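Home | News | Programs | Freight Desk | Contact

PLATGATE OPENS WAREHOUSE AND FREIGHT CERTIFICATE TO SECOND INTAKE

HILETON, March 31, 2023 – Platgate, the operator of the Hileton inland freight terminal, has opened applications for the second intake of its certificate in warehouse and freight operations. The program is delivered with the training firm Wibisono and uses the Rorar yard management software already in service at the terminal.

The certificate runs for 16 weeks. Instruction is divided between classroom units at the Wibisono training center and supervised shifts at the terminal. Applicants need a high school diploma or equivalent. Prior work in transportation is not required, and existing terminal staff may apply on the same terms as outside candidates.
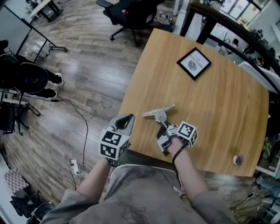 Classroom units cover inbound receiving, slotting, load planning, dock scheduling and customs paperwork for bonded goods. A separate unit deals with labels and location codes, including how a damaged or misplaced code leads to a pallet being booked to the wrong bay. Trainees practice with linear barcodes and with square black-and-white markers. Old labels must be removed completely before a new one is applied, and the unit includes the procedure for clearing adhesive from rack uprights with a flat-bladed scraper. Assessment is by written test and by a timed relabeling task on one rack section.

The shift component is served in two blocks. The first block is spent in receiving and put-away. The second is spent in the dispatch office, where trainees use Rorar to assign trailers to doors, record seal numbers and close out driver paperwork. Each trainee must log 200 supervised hours across both blocks to qualify. Hours lost to weather closures at the terminal can be made up in the two weeks following the end of the program.

Of those who enrolled in the first intake, 93 percent completed the certificate. Platgate reviewed the course content after that intake and made 2 changes. Load planning now comes before dock scheduling, and the customs unit has been extended to include transit documents for cargo moving between bonded sites.
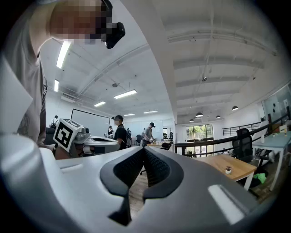 The revised order means that trainees will have completed load planning before their first dispatch shift. In the first intake, several groups reached the dispatch office with no grounding in axle weight limits or trailer balance, and shift supervisors covered that material during working hours. Supervisors will now receive a checklist for each trainee showing which units have been passed.

Tuition is paid by Platgate for candidates who accept a position at the terminal on completion. Other candidates may pay by installment. Safety footwear and high-visibility vests are issued on the first day – trainees supply their own work clothing.

Application forms are available from the Platgate freight desk in Hileton and from the Wibisono front office. Applications received after the intake is full will be held for the next one.

Comments

dockside_r: Does the forklift license count toward the shift hours or is that separate? The form doesn't say.

MPK: Separate when I did the first intake. You book it through the freight desk. Good move putting load planning earlier, we were lost in dispatch the first week.

halfpallet: Any plan for an evening version? I work days across town and can't do the classroom part as it stands.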